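4 Receiving and shelving parcels

4.1 Before you start

This section covers the intake of small and medium parcels on Hikthorpe open shelving. It assumes that the uprights have been levelled and the shelves fixed as set out in section 2. Larger items go to the floor bay and are covered in section 5.

You will need:
Intake sheet (form 1480)
Marker pen, black, broad tip
Roll of clear packing tape
Dry cloth

CAUTION: Do not load any shelf until both end crossbars are fitted. A shelf without crossbars can rack sideways under load.

4.2 Checking the parcel in

1. Take the parcel from the trolley with both hands, one on each side. Keep your fingers clear of the label.

2. Turn the parcel until the label faces you. Labels are often applied at right angles to the long side of the box. Turn the box to read them, and do not peel and re-stick.

3. Check the seams. Press lightly along each taped edge. If the tape lifts, put a new strip over the old one and write T in the last column of the intake sheet.

4. Check the corners and the flat faces. Light creasing of the board is acceptable. A hole, a stain or a corner pushed in by more than 30 mm is not. Set the parcel aside and go to 4.5.

5. Find the routing code. On most carriers' labels it is printed larger than the address lines and stands near one edge. Copy it to the sheet exactly as printed, including any brackets.

NOTE: Where a label carries more than one barcode, scan the longest first. If the Szabo reader gives two short tones, it has read a carrier's internal code. Clear the entry and scan another. 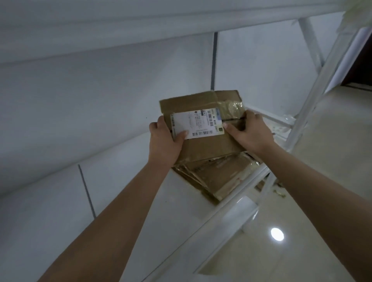 6. Wipe the barcode with the dry cloth if the reader does not respond at the second attempt. Glossy tape laid across a barcode throws back the light, so tilt the parcel slightly and try again. After a third failure, key the number in by hand.

7. Place the parcel on the shelf with the label facing outwards or upwards. It must be readable without moving anything else.

4.3 Stacking

Flat parcels may be stacked on one another up to 4 high. Put the widest at the bottom. Keep the stack clear of the uprights by a finger's width – boxes pushed hard against a post tend to catch their tape on the slots when they are pulled out.

Flattened cartons kept for re-use should have a shelf of their own. If they have to share a shelf with parcels for a short time, keep them to the back and tie them.

CAUTION: Plastic wrap slides on painted metal. Do not stack wrapped items above shoulder height.

4.4 Cleaning the shelves

Empty one shelf at a time. Remove loose tape and label backing, then wipe with Dustidow or a similar mild cleaner on a damp cloth. Let the surface dry before reloading. Do not use solvent on the painted parts.

4.5 Damaged or unreadable parcels

Write the time on the sheet and place the parcel in the hold tray. Do not open it. If neither the routing code nor the barcode can be read, enter 3566 in the code column, which marks the item for checking by hand.

Items still in the hold tray at 16:00 are reported to the stores supervisor, Halvard Blomqvist, together with the intake sheet. Spare hold trays and crossbar clips are ordered from Jikisance using the parts list in section 7.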